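We finally made it back to Somstead in December, two of us this time and a good deal less luggage, and I've been meaning to write it up ever since. The drive up is longer than I remembered (four hours if you don't stop at the bakery, and of course we stopped at the bakery) but the colour of the hills in the late light made up for every kilometre of it.

We stayed at the Kistgate, a small guest house a few doors from the harbour. Our room was on the second floor with a balcony just big enough for two chairs and a pot of tea, and the bed was so comfortable that we missed breakfast on the first morning - no great tragedy, as the kitchen kept some porridge back for us! 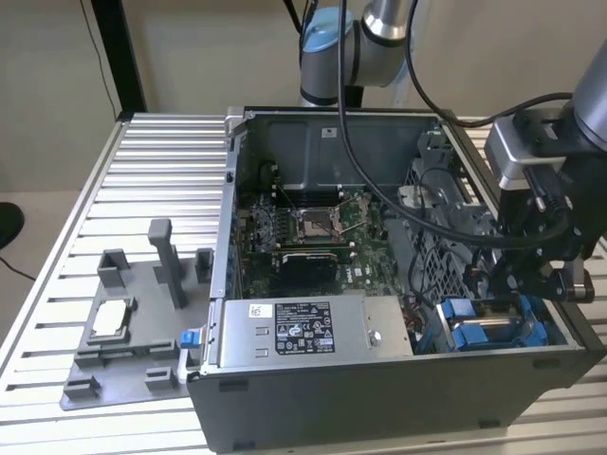 Anselmo Mendonça wrote to me that the rooms at the back are quieter and a bit cheaper, and that we should have asked for one of those, with the garden underneath and no delivery trucks at six. He's probably right, and I've made a note for next time.

Dinner was at Zaidi both nights. I'd happily go back for the lamb alone, though do book ahead - we only got our table because another couple cancelled.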